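Work and Machines, Handout 7: Can they do the chores yet?
Course notes, revised 2023-07-15
Shares 13 | Comments 7

These notes go with the lecture on machines in kitchens, shops and small workshops. Read them before the seminar and bring one chore you know well, preferably one you have been paid to do.

1. What counts as doing a chore

Much of the confusion in this subject comes from the verb. When a firm says its machine "does the dishes", ask what was on the draining board before it began and who put it there. A chore as people live it has a start nobody announces, a middle full of small repairs, and an end that someone else has to be happy with. A demonstration usually has only the middle.

For this course a machine does a chore when a person who wants it done can leave the room. By that test the washing machine does part of the laundry and has done for decades. It does not sort, carry, hang, fold or find the missing sock. We call the part it does the core and everything else the fringe. Most of the grumbling in a household is about the fringe.

2. Three claims to be wary of

"It learned the task." Ask how many times the task was shown, and whether the trial used the same cups, on the same table, under the same lights. The Plidano trial discussed in the lecture gave its machine 257 practice runs at one job. That may be a fair price in a factory. At home it would mean a very long week for somebody.

"It works at human speed." Check whether the film has been speeded up. Look at people walking past in the background, or at a clock if there is one. Jestov's launch film from December has neither, and the written notes give no times at all.

"It is general." A machine that handles one cup and one carrier well has shown you one cup and one carrier. The jump from there to "kitchens" is made by the person writing the caption.

3. Serving coffee as a test case

Coffee is a favourite with makers of robot arms, and I can see why. Everyone in the audience knows what a good result looks like, and the steps are short. It is also harder than it seems: hot liquid, thin paper, loose lids, and a customer waiting. 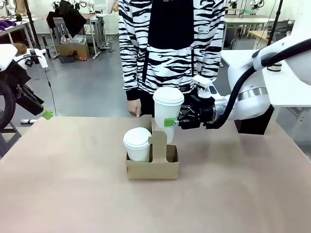
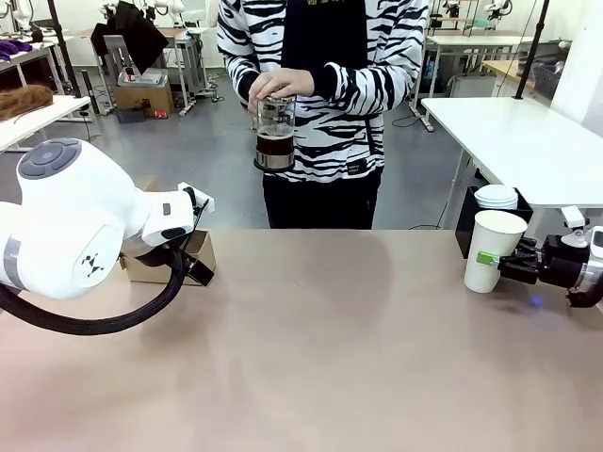 The question I want you to take into the seminar is how a job gets divided once a machine joins it. Sellers talk about the machine's share and leave the rest to be guessed at. In a coffee job, go through the steps and write a name beside each: fetch, brew, press, pour, lid, carry, wipe. The French press above is in a person's two hands, one of them on the plunger lid, while the arm on the right has a paper cup by the middle. I wouldn't build a law on a single moment, but it is a division worth arguing over. Pressing a plunger needs a steady push and a feel for when to ease off, and the glass must be kept upright all the while. Holding a cup is useful, and so is a saucer. Then look at the cup held over the open side of the carrier. Lowering it in is a real piece of work, and a tight slot will punish a small error. I would still want to see it done with a carrier that has gone soft, or been put down crooked by someone in a hurry.

4. The shop floor

Workshops are kinder to machines than homes are, mainly because the room can be changed to suit them. At Fontes, our second case, the packing bench was rebuilt so that every box arrived the same way up. The machine then ran well. Count the rebuilding as part of the cost, and count the worker who was moved to the head of the line to straighten boxes. The Fontes report calls this "light supervision". The worker's own log, also in your reading, shows up to 1850 boxes touched in a shift.

The Plellach case goes the other way. They tried a machine for restocking shelves, dropped it, and bought better trolleys. Staff liked the trolleys. It gets two pages in the reader and deserves more.

5. For the seminar

Take your chore and split it into core and fringe. Mark the steps where something is usually slightly wrong: a lid that doesn't fit, a wet handle, a drawer that sticks. Write down what you do about it, in plain words, without "just" or "simply".

Then find one public claim that a machine can do the same chore. Say what was shown, what was only said, and what you would need to watch before leaving the room. One side of paper is enough.

My own answer to the title is "parts of some of them, with someone standing by". You are welcome to disagree, but bring your evidence.

Contact the course office | Copyright, course author | Back to top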